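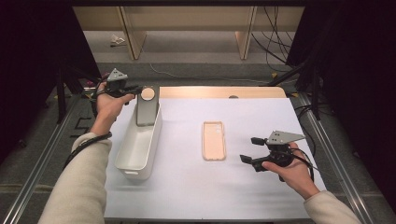
Consultation on the proposed lost property policy – members' discussion

Forum: Memon Reading Rooms / Members' Notices / House Rules
Posts in this topic: 8

bghauri_secretary
13 December 2023
Members are invited to comment on the draft policy for lost and unclaimed property, which is intended to replace paragraph 4 of the House Rules. The principal changes are as follows.

Items handed in at the front desk will be entered in a single register, with the place and time of finding. The present practice of keeping a separate book on each floor will cease.

Unclaimed items will be held for 2 months. The current rule refers to "a reasonable period", which has been read differently by different members of staff.

Umbrellas, phone cases, chargers and water bottles will no longer be described in full on the notice board. A claimant will be asked to describe the item before it is shown.

The register for the past year contains 226 entries. Comments should be made in this topic.
Bushra Ghauri, Secretary

northgallery_reader
I support the single register. In April I left a pair of spectacles on the upper floor and was told at the desk that nothing had been received. They were in the upstairs book the whole time, and I had by then paid for a new pair. I would ask that the register be open to the evening staff as well as the day staff.

A_Khattak
I wish to record an objection to the holding period. A number of members live abroad for part of the year and visit the Rooms only in the summer. Under the draft, a member who leaves a scarf or a notebook behind in September would have no prospect of recovering it. I would suggest that notebooks and any handwritten papers be treated separately and kept for at least a year.
Arsalan Khattak

skovell_lane
With respect to the previous poster, the storage cupboard is already full. A longer period for papers may be justified, but I do not see the case for keeping scarves. Members who are going away can write to the desk and ask for a search to be made.

A_Khattak
I am content to give up the scarves. My concern is with papers. A lost manuscript cannot be bought again, and the draft as worded would allow it to be thrown away with the water bottles.

quietcarriage
May I ask what becomes of items at the end of the period? The draft says they will be "disposed of suitably". The old rule at least named the charity shop. If items are to be sold, members ought to be told where the money goes.

I also have doubts about the requirement to describe an item before seeing it. It is sensible for a purse or a telephone. For a plain phone case it may prove difficult, as a great many of them are alike and most people could say little beyond the colour and the make of phone it fits. I would not wish a member to be turned away for failing to recall which corner was scratched.

bghauri_secretary
I am grateful for these comments and reply to them in turn.

Evening staff will have full use of the register. The wording will be amended to say so.

The point concerning papers is accepted. A revised draft will provide that notebooks, letters and manuscripts are kept for 12 months and stored apart from other items.

Unclaimed goods in fair condition will continue to go to the charity shop in Predska Street – the omission was an oversight. Nothing will be sold by the Rooms.

On descriptions, staff will be asked to use their judgement where an item is of small value. I would prefer to retain the general rule, as there were two disputed claims last winter and both took a good deal of time to settle.

northgallery_reader
I remain of the view that small items could simply be set out on a table by the entrance for members to look through. It worked perfectly well before the refurbishment and required no register at all.

skovell_lane
It worked well for those who arrived first. I lost a good umbrella by that method and should be sorry to see it return. I support the draft as amended.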